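Spare Reading Glasses: Where They Go and How to Label Them

The spring clear-out list from Pravthorpe Residents' News

The drawer by the front desk at Pravthorpe now holds 22 pairs of reading glasses that were left in the lounge, the laundry room or the library corner over the winter. Most are in good shape. A few have a loose arm or a scratched lens. Before we pass them on, we'd like anyone who is missing a pair to come and look. The drawer will stay open to residents until the end of August, and after that the glasses go in the donation box at the El-Sayed Pharmacy.

The main trouble with lost glasses is that the case tells you very little. Plain black cases all look alike, and many of the stickers have rubbed off. If yours still has its label, leave it on. If it doesn't, write the strength on a piece of masking tape and stick it to the lid. Your name and apartment number can go on the inside.

Reading glasses are sold by strength in diopters. A label may say +1.00, +1.50, +2.00 and so on, sometimes with a D after the number. The higher the number, the stronger the lens. On imported pairs the rest of the label may be in another language, but the strength is still written in ordinary figures, so look for the plus sign.

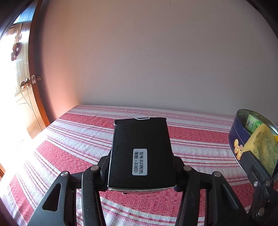
When you sort your own glasses at home, a bed is a better place to do it than a kitchen table. Nothing rolls off, and a dropped lens won't chip. Pull the cover smooth first, lay everything out, and open every case. Several people who went through their bedrooms last year found empty cases in one place and bare glasses in another. Match up what you can before you decide what to give away.

Try each pair with something you really read, such as a pill bottle or the small print on a bill. Hold it where you would normally hold it. If you have to bring the page right up to your nose, or push it out to arm's length, the pair is wrong for you now and can go. Keep one pair where you read, one in your bag and one by the bed. More than that and they start turning up in our drawer.

Clean the ones you keep. Lukewarm water and a drop of dish soap will do it. Dry them with a soft cotton cloth. Paper towels can leave fine scratches on plastic lenses. Wipe out the inside of the case too, where grit collects in the corners. If a case has gone soft at the hinge or won't stay shut, replace it. Nulteo, the small shop next to the bus stop, sells hard cases for $3 and soft pouches for less. Bring the glasses with you, as wide frames don't fit the smaller cases.

For glasses you no longer need, there are two places to take them. The pharmacy box accepts store-bought reading glasses in any strength, with or without a case. Please put a rubber band around each pair and its case so they stay together. Prescription glasses should go to the Skolteo thrift store, which has a separate bin for them behind the register. Neither place can use sunglasses with cracked lenses or frames with a missing arm, so those should go in the trash.

Last year's collection came to 92 pairs from our building alone. The pharmacy box holds 300 and was nearly full when it was emptied, so there is room for whatever you find.

One more item on labels. If you help a parent or neighbor who can't read the small print on the case, go over the number in thick black marker on a fresh piece of tape. Make the figures large, and put them on the end of the case as well as the top. That way the strength can be read when the case is standing in a drawer or a basket. Blank tape and a marker are at the front desk, next to the sign-in book. Please return the marker when you're done.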